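Basley Robotics Workshop
Handout 6: Processor Placement on an Open Tower
Notes by Merike Siliņa, with corrections from Libor Trnka

Welcome back! Last time we moved foam blocks, and all five of our teams got theirs into the tray. Now we get to the part I have been looking forward to since the course began – a real desktop PC, a real arm, and a processor that has to end up in its socket facing the right way.

Please read all of this before your lab slot. Questions go to Farzad Bahrami, who runs the evening session.

1. The work area

The tower lies on its side with the panel off, so the arm can come straight down on the motherboard. Learn your landmarks first: socket near the middle of the board, memory slots beside it, graphics card just below, drive cage on the right, power supply along the lower part of the case. When your team says "left" or "right," it means as seen in these notes, never as seen from your own chair.

The processor starts outside the case, on the left side of the table. Find it before you plan any path.

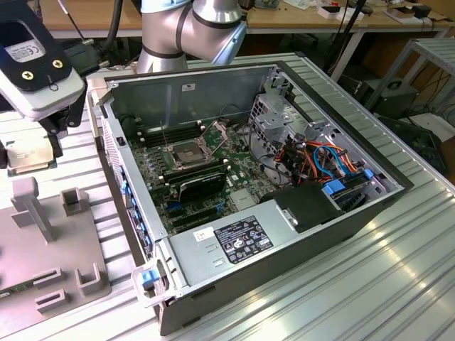

2. Frames and waypoints

We use three coordinate frames: table, fixture and socket. Teach the fixture frame first and check it twice. A small rotation error there follows you all the way into the case, and you will spend your whole slot chasing it (ask Yhon Ríos about his first attempt, he tells it very well).

Your path needs at least 6 waypoints:
Home
Above the pick point
Pick
Clear of the case wall
Above the socket
Place

Add more if you like. Team Sidham used 17 last term and had the smoothest motion of anybody!

The case walls stand up higher than the board, and so does the drive cage. Cross the wall high, then come down vertically over the socket. No diagonal shortcuts, please.

3. Before you lower anything

The retention frame must be open and its lever raised. Look at the socket yourself each time, even if your partner has just looked. The contact pins are fine and they bend very easily, so no fingers, no tools and no test pokes with the gripper.

Check the cables too. A loop of wire near the socket can snag on a descending finger. Watch the thick black cable as well if one is draped over the rim of the case. Hold your approach at slow speed and keep one hand on the stop button.

The fixture plate sits to the left of the tower. Its tall T-shaped post is the highest thing on the plate, so plan your travel height from that post and leave a good margin.

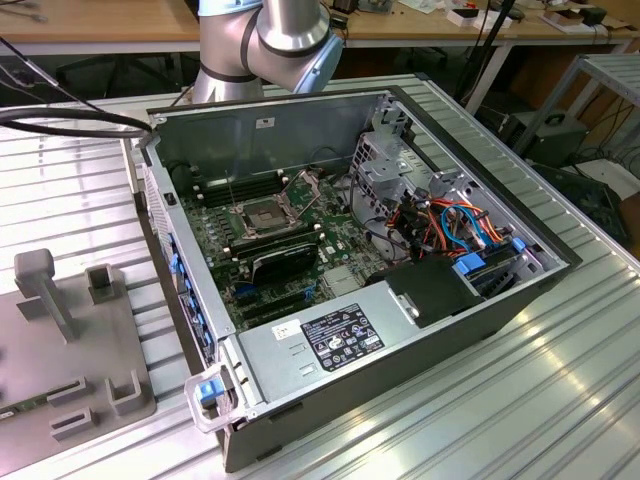 4. What to hand in

Your waypoint list, a sketch of the path from the side, and a log of 8 runs, including the bad ones. I love the bad ones. Write down where the arm was when you stopped it and what you changed next.

Banafsheh Najafi will collect the logs on 1 April 2020. Late logs go in the Lahlou box by the door.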